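28 Oct 2020
By Ekene Babalola, Graziella Guerra and Noemi Gatti

3. Materials and Storage Conditions

3.1 Fruit and surfaces

Cucumbers of a single slicing type, sold by the grower as Suvis, were picked in September at the Irkico site and moved to the storage room the same morning. Fruit with broken skin, yellow shoulders or a visible bend were removed before weighing. The final lot held 1375 fruit, of which 512 were assigned to wooden surfaces and the rest to plastic mesh or bare steel. Assignment was by random draw within weight class.

Wood was included for practical reasons. Small shops in the region still display vegetables on planks or in shallow wooden trays, and earlier work on water loss deals almost entirely with mesh and film. Planks were brushed, wiped with clean water and left to dry in the room before use. They were neither oiled nor sealed.

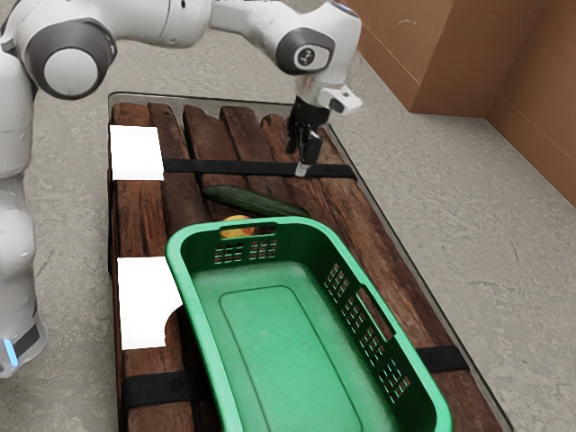 Each fruit was weighed at the start and then once daily for five days. Weight loss is given as a percentage of starting weight. The balance was checked against a 100 g reference weight before every session, and readings were repeated when the check failed. Air temperature and humidity were logged at shelf height with a Prokside logger.

3.2 Contact area

A cucumber at rest touches a flat surface along a narrow strip. The width of the strip depends on the curve of the fruit, the height of the skin bumps and any gap in the surface below. Where a fruit crosses the seam between two planks, part of the strip has no support and air can reach the skin from underneath. We therefore recorded crossing and non-crossing fruit separately. Contact strips were measured by placing the fruit on thin inked paper and tracing the mark.

Figure 1. Rendered view of a cucumber lying across the seam between two dark brown planks. Neither end of the fruit is shown.

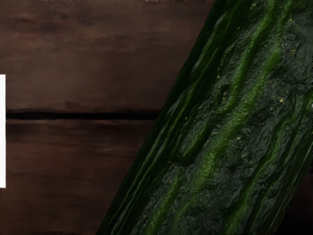 3.3 Statistical treatment

Daily weight loss was fitted with a linear mixed model. Surface and day were fixed effects; fruit and shelf were random effects. Crossing was added as a second term for the wooden group only. Fruit that showed mold were dropped from the day of first sighting onward, with earlier readings kept. Results for firmness are reported in Section 4, as they were taken on a separate subset.

Comments

Gaetano D'Amico: Was plank direction relative to the air flow recorded? In our store at Ông it made more difference than the material did.

Noemi Gatti: It was. All planks ran across the flow, so we can't separate the two.

Graziella Bianchini: Section 3.1 should give the moisture content of the wood. Brushing and wiping alone won't fix that between shelves.

Last updated: version 5, typing errors in 3.3 corrected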